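ファンタジーフットボールの仲間内リーグ用に書いた集計スクリプトと、その元データ一式です。リーグ名は Drorora。最初は自分の順位を早く知りたかっただけなのに、気づいたらリポジトリになってました(よくあるやつ)。

# drorora-points

## なにが入ってるか

- `data/squads.csv` … 各チームの登録選手。節ごとに1行ずつ
- `data/points.csv` … 選手ごとの得点、アシスト、出場時間、カード、ポイント
- `data/transfers.csv` … 移籍の履歴。取り消した分も残してます
- `scripts/tally.py` … 集計の本体
- `scripts/captain.py` … キャプテン指名が当たったか外れたかを出すやつ

参加してるのは10チーム。1チームにつき移籍は1節4回まで、同じクラブから取れる選手は3人までです。私のチームは Saltska といって、5月の時点で7位でした。集計する側が強いとは限らないんですよね……。

## 使い方

Python が入っていれば動きます。外部ライブラリは pandas だけ。

```
pip install pandas
python scripts/tally.py --week 6
```

`--week` を省略すると全節ぶんを合計します。`--team Saltska` みたいにチーム名を付けると、そのチームだけ出ます。大文字と小文字は区別するので、「該当なし」と言われたらまずそこを疑ってください。私は3回やりました。

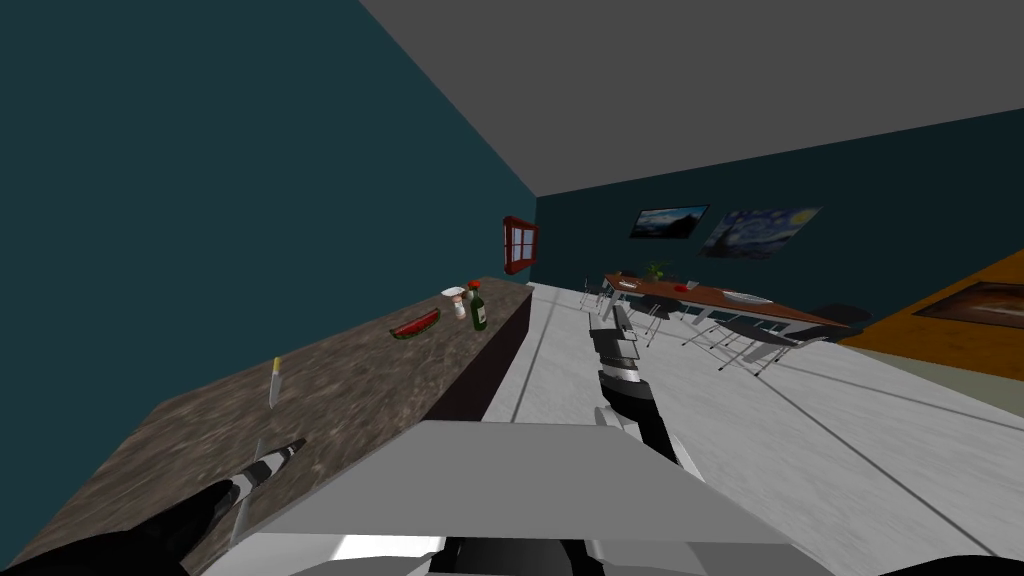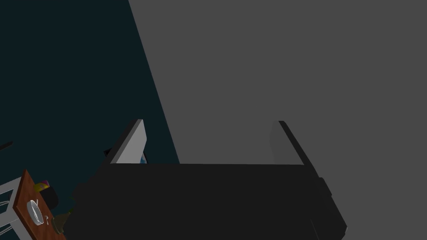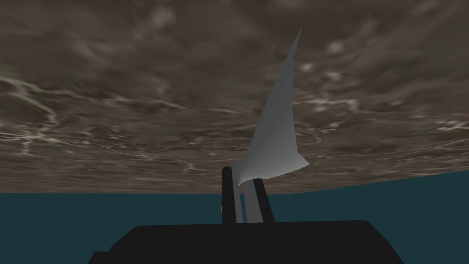 ## 列の説明(points.csv)

| 列名 | 中身 |
|---|---|
| week | 節の番号 |
| player | 選手名(ローマ字) |
| pos | GK / DF / MF / FW |
| minutes | 出場時間 |
| goals | 得点 |
| assists | アシスト |
| cards | 黄は1、赤は3で入力 |
| pts | その節のポイント |

`pts` はキャプテンの2倍を掛ける前の数字です!ここを間違えて自前で集計すると、だいたい喧嘩になります。キャプテンの印は `squads.csv` の `cap` 列にあるので、`week` と `player` でくっつけてください。

出場時間が空欄の行はベンチ入りしたけど出なかった選手、行そのものがないのはベンチ外です。0を入れておけばよかったなあと今は思ってますが、直すと過去の結果と突き合わせるのが面倒なのでそのままにしてます。

## 配点

うちのリーグはちょっと変わっていて、DFの得点が6点、FWが4点です。MFは間を取って5点。クリーンシートはGKとDFだけにつきます。この配点にしたら急にサイドバックの人気が上がって、攻撃参加の多い左サイドバックが毎節取り合いになりました。個人的にはこの流れ、かなり好きです。FWを高いのひとりに絞って、浮いた予算を後ろに回すと意外と伸びます(その作戦で7位なんですが)。

## 既知の問題

- 延期になった試合は、もともとの節の番号で入ってます。実際に試合をやった週とはズレます。
- シーズン途中でクラブを移った選手は、前と後で別の人扱い。`player` だけで合計すると合いますが、クラブ別に出すと2行に分かれます。
- Adebisi というチームは途中で Grosteleck に改名しました。古い節は前の名前のままなので、通しで見たいときは `--alias` を付けてください。
- オウンゴールの減点は手入力です。抜けてたら教えてください。

## データの直し方

間違いを見つけたら、CSVを直接直してプルリクを送ってもらえると助かります。コミットメッセージは「第何節・誰・何を」くらいで十分。CSVをExcelで開いて保存すると文字コードが変わって差分が全行になるので、テキストエディタでお願いします。

序盤の入力は Kayode Anozie さんがほとんどやってくれました。アシストの判定で揉めたところは Kayode さんのメモが `notes/assists.md` に残っていて、読み物としてもけっこう面白いです。

## ライセンス

スクリプトは MIT。データは仲間内の記録なので、好きに遊んでもらってかまいませんが、よそに載せるときはチーム名を伏せてもらえるとうれしいです。

## そのうちやる

- [ ] 移籍の締切をまたいだ登録の警告
- [ ] ベンチ自動交代の再現(今は手で入れ替え)
- [x] 同点のときの順位の付け方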